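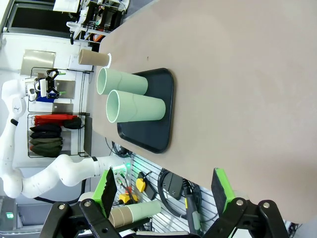
Zakard Home Help > Kitchen and Entertaining > Parties and events

Paper cups: how do you sort, store and set them out for a big morning tea?
Posted by tealeafandtoast

Hi all! I've put my hand up to run the drinks table for our spring morning tea and I'm ridiculously excited about it. We've been given a stack of leftover paper cups from other people's parties, which is brilliant for the budget, except they're a complete mishmash. There are pale green ones and plain tan cardboard ones like those in the photo at the top, different lengths, some nested inside each other, and no lids with any of them.

We're expecting 64 people. I'd love to use up what we have before buying more. What I'm stuck on:

How do you work out which cups are fine for hot tea and which should only be used for cold drinks? Ours didn't come with any packaging.

Is it all right to stack different kinds together? I tried putting the tan ones inside the green ones to save room and a couple jammed so hard I dented the rim getting them apart.

And what's the best way to set them out? I've got some black rectangular trays with a bit of a raised rim and I'd like to use those, as I think the mint green looks gorgeous on black. Last year the cups were in one tall tower beside the urn and it went over twice. I spent half the event under a trestle table collecting cups while the queue for tea went out the door.

Any tips at all, big or small. I have a free cupboard shelf and plenty of enthusiasm!

3 answers

saltbushkitchen
Top contributor

Oh, I love this sort of job! I do the catering for a walking club and we live on odd lots of cups, so here's how I go about it.

Start by sorting by shape and forget colour for now. Stand two cups side by side on the bench and compare the rim, the base and the height. If all three match they can live in the same stack. If the rim matches but one is taller, keep them apart, as the taper is often different and that's where you get the jamming you've described. For cups that are already stuck, hold the outer one low down near the base and twist the inner one gently while you lift. Don't squeeze the rim. Once a rolled rim has a kink in it, it dribbles down people's chins, so I put those aside for holding teaspoons or sugar sachets.

For hot or cold, you really can't go by colour or by how thick the cup feels. Cold cups can be surprisingly sturdy, and some of them are coated in a way that isn't meant for boiling water. Have a look underneath for any printing. If there's nothing there and you have no sleeve or box to go by, use them for juice and water. I know that's annoying when you're trying to save money! What I'd do is buy one sleeve of marked hot cups for the tea and coffee and use every single one of your freebies for cold drinks, fruit pieces, popcorn and the kids' table. You'll get through heaps of them that way.

Also check the inside of each stack before the day. Hold it up to the window and look for dust, and give it a sniff. Paper picks up smells from a cupboard something shocking. We once had a batch stored beside the curry powder and everyone's lemon cordial tasted like tea towels from a curry house. Anything whiffy becomes a seedling pot at my place, with a few holes poked in the base.

Now the trays! Yes, use them, they'll look smashing. Two ways I've done it:

Upside down in rows, rims on the tray. It keeps flies and dust out and they're very stable. Wipe the tray first and let it dry completely or you'll get soggy rims.

On their sides in short stacks, all mouths facing the same way. Good if there's a breeze, and people can slide one off the end without touching the others. Put the stacks lengthwise and make sure your tray has that raised edge, as they do like to roll. I wouldn't go higher than one layer.

Keep each stack to 10 cups and top up from a box under the table. Short stacks are so much easier to grab from, and if someone's sleeve catches one you've only lost a few. Put a second tray at the far end of the table as well, because people do drift over to the biscuits and then decide they want a drink.

For numbers, with 64 guests I'd have 150 cups on hand. Plenty of people put theirs down and can't remember which was theirs. A pencil on a string beside the tray helps a lot, and the plain tan ones are lovely to write on.

Have fun with it! Morning tea is my favourite kind of party.

Maltumis_mum

just get mugs from the op shop!! we did this for our school fete and it was so cute with everything mismatched. you do need someone keen on washing up though

thermosandthongs

Great answer from saltbushkitchen, I'll only add the storage bit.

I use a long lidded tub from Tetedis, the shallow kind that goes under a bed, and lay the stacks down on their sides in it. Each stack goes in a clean paper bag with the end folded over, and I write on the bag what's inside: hot or cold, tall or short. If you leave the stacks standing in a cupboard somebody always puts a casserole dish on top and you end up with a concertina. Dry shelf, away from the stove and the sink. The laundry is the worst place, ask me how I know.

One thing I'd go easy on is bulk buying. The carton of 500 looks like such a bargain and then you're shifting it from shelf to shelf for years. Buy the sleeve for this event and see what's left.

Do a trial pour at home with any cup you're thinking of using for tea, even the marked ones. Fill it from the kettle, stand it in the sink and leave it while you do something else. Check the seam and the base for damp. And pick it up! Single wall cups get properly hot to hold, so leave a good gap at the top when you're pouring on the day.

Love the green on black idea. If you can find some eucalyptus to lay along the table it would look a treat with it.

Comment from tealeafandtoast

These are fantastic, thank you! I sorted the lot this afternoon on the kitchen table and most of the green ones stack together perfectly, there were only a few oddballs. No printing underneath any of them, so they're all going to be juice cups and I'll get a sleeve of hot ones. The twist trick worked on the jammed pair too. Going with the sideways stacks, as we'll be on the verandah and it can get gusty. Off to hunt for a pencil and some string!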